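Atelier Bollow – Technologie des petits assemblages
Notes de cours, séance 3 : l'axe, les joints, la bague et l'ordre des choses

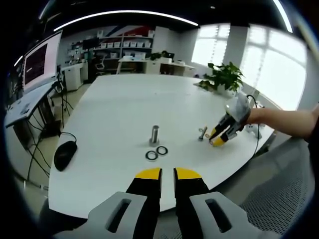
Fig. 1 – Poste d'assemblage : l'axe métallique sur son embase, deux joints noirs, la pièce à tête en T et la petite bague dorée.

Rappel de la séance précédente : un assemblage se lit avant de se monter. La moitié du groupe a hoché la tête, l'autre moitié avait déjà commencé. Nous reprenons donc.

1. Étaler les pièces

Tout ce qui doit être monté se trouve sur la table, à plat, visible. Ni dans la poche, ni sous le coude, ni dans le bac du voisin. Une table blanche a un mérite : un joint noir s'y voit très bien. Une bague dorée aussi, jusqu'au moment où elle roule, et le bord arrondi du plateau ne retient rien du tout.

On laisse entre les pièces de quoi les saisir une par une. Deux joints qui se touchent presque, passe encore. Deux joints empilés finiront montés ensemble et le compte-rendu parlera d'une « pièce manquante ».

2. Nommer

Vocabulaire exigé à l'écrit :
Axe : la pièce cylindrique qui reçoit les autres. « Le poteau » est toléré à l'oral, avant 8 heures.
Embase : ce sur quoi l'axe tient debout.
Joint torique : anneau souple. « L'élastique » coûte un point.
Bague : anneau rigide. La confusion avec le précédent en coûte deux.
Tête en T : se reconnaît à sa forme, ce qui n'a jamais empêché personne de l'appeler « le machin ».

3. L'ordre

Dans l'exercice Yimer, on enfile les deux joints, puis la bague, puis on présente la pièce à tête en T. L'ordre inverse est possible sur le papier. Il oblige à tout redémonter, opération que certains d'entre vous maîtrisent désormais mieux que le montage.

Le joint descend bien à plat. S'il se met de travers, on le remonte et on recommence. Pousser plus fort est une méthode, elle figure au chapitre des pièces abîmées.

La bague se présente dans l'alignement de l'axe. Inclinée, même de peu, elle coince – et c'est elle qui gagne.

4. Barème (sur 20)

Préparation du poste : 3
Vocabulaire : 5
Montage : 8
Rangement : 4

Oui, le rangement. Les bacs ont des places et les pièces y retournent triées. En janvier, un joint du kit Gemley a été retrouvé dans le bac des bagues. Il s'y plaisait, paraît-il.

Pour la prochaine fois : dessiner l'assemblage en coupe, à la main, et lire la fiche Osport jusqu'au bout, verso compris. Les questions vont à Sosina Jemal, de préférence avant le montage.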